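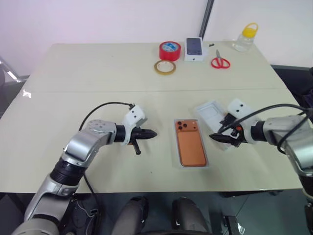 My first try at teaching a robot to handle a phone box lasted 15 seconds, and I spent most of them apologizing to the phone. I'd come to Ovis, a small shop in Brernosby, because they'd promised me a turn at the controls. You hold a pair of handles, you move, and the two arms across the room move with you. Easy, right? My shoulders were up by my ears before I'd gotten anywhere near the table.

The trouble is that you can't feel a thing. At home I'd box up a phone while talking and hunting for my keys, but through the handles I had to think about each hand separately – which one is holding, which one is waiting, how hard is too hard?

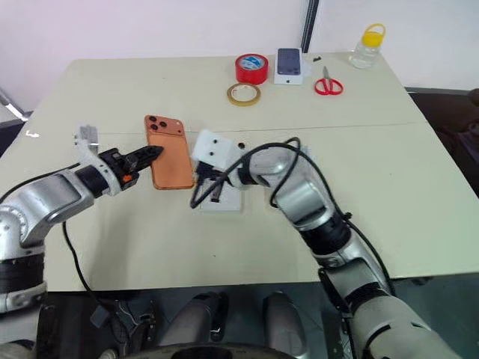
By my third go I'd quit rushing (mostly!). The crew wants slow, boring, steady runs, and they save every good one for the robot to learn from. They had 724 keepers when I walked in and they're hoping for 1227 by November. I added 3, and I was ridiculously proud of all of them. I drove home to Herorham with sore thumbs, still gripping the wheel like it might slip.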